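# Distributor says some of my streams were "artificial" and is holding the money. What now?

**Constanza Espinoza**

Hi all, long-time reader, first time actually asking for help, so please bear with me because I tend to ramble. I put out small instrumental records under my own name, nothing fancy, mostly nylon-string guitar with a little piano. I've been with Tandine as my distributor for a few years and never had a complaint until June, when I got an email saying that 80 percent of the plays on one of my tracks had been flagged as artificial. They've frozen the payout for that track and say a second flag could mean the whole album comes down.

Now, I have never bought a play in my life! I wouldn't know where to start. The only thing I did differently this spring was pay a little outfit called Vondex $44 to pitch the song to playlist curators. It did land on a list, and I was thrilled, and I told my mother and everybody. Is that where the trouble came from? And is there any point in appealing, or do I just let the money go and hope for the best? 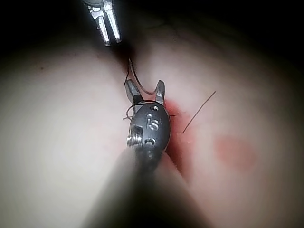 **Quang Quan**

Yes, it's almost certainly the playlist. Look at the daily numbers for that track. If they jump overnight and then sit flat like a tabletop, those are probably bots. Ask to be taken off the list today and don't pay that company again.

**Constanza Espinoza**

Oh dear. I just looked, and it's 328 plays a day, the very same number five days running. Thank you, Quang. I've written to the curator and I'll let you know if they answer.
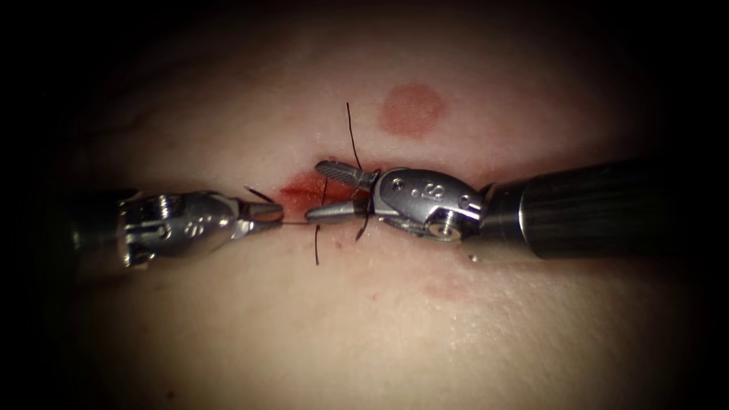

**Đạt Bạch**
*Forum moderator, Royalties & Distribution*

Constanza, first of all, I'm sorry, this is a rotten thing to have land in your inbox when you were so pleased about the song. Quang is right about the cause as far as I can tell, but I'd like to say a bit more about the appeal, as I think you have a fair shot at it and I'd hate to see you give up.

Before you write anything, save everything. Download the daily report for the track and the breakdown by country and by source, and keep your receipt and every message from Vondex (especially anything where they promise "real listeners" or a certain number of plays). Reports can get revised later on, so having your own copy is a comfort.

Then write to Tandine and keep it short, even if you're a rambler like me. Give the track title and its ISRC, say when you hired the pitching service, name the playlist, and say that you've asked for the song to be removed. Ask them two things plainly: is the hold on the one track or on your whole balance, and does this count as a strike if you didn't arrange the plays yourself? Distributors differ a good deal on that second one, and it's better to have the answer in writing.

I wouldn't expect the money for the flagged plays to come back. The plays from your regular listeners are another matter, and you can politely ask for those to be paid out separately. A friend of mine had that happen with an EP and it took about two months, with a good deal of nudging.

Please don't pull the track and upload it again under a new code while this is open! It looks like you're hiding something, and you could lose your play history besides.

**Tùng Vũ**

Same thing happened to me with a different distributor. Never got a cent. I switched and it's been fine since, so maybe just switch.

**Đạt Bạch**

Tùng, I understand the feeling, but I'd finish the appeal first. Constanza, check your agreement for what happens to a held balance if you close the account.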